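I finally gave in and bought a metal bin for the odds and ends in my workshop, and I'm kicking myself for not doing it years ago! I used to have cardboard boxes under the bench (you know the kind, soft at the corners, full of sawdust and one lonely glove) and every spring I'd throw them out and start over with new ones.

Sheet metal is so much easier to live with. When it gets grubby I take everything out, vacuum the grit, then wipe it down with a rag, warm water and a squirt of dish soap. Dry it right away, corners too. My neighbor Rehema rubs a little paste wax on the floor of hers twice a year and says things slide out better. For old marks I go over the floor with 400 grit paper, very lightly, always in the same direction. It won't look new and I don't mind one bit.

Other things I've learned:

Don't fill it. I stop at 8 things or so, otherwise I'm digging again.

Sloping sides are great, small stuff rolls back to the middle where you can grab it.

Line things up along the back wall and keep the front for whatever you use most. Brushes go in flat, and I pull the hair and fluff out of the bristles first with an old comb.

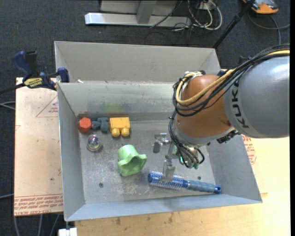 Hairbrush at the front, green cup on its side, a few things in a row at the back.

Cups I tip over on purpose, so they don't collect dust and screws. If yours has a narrow trough behind the main part, save it for long skinny things like dowels and rulers. Paint stirrers would go in there nicely too!

Contact | © Stermont Home Tips | Back to top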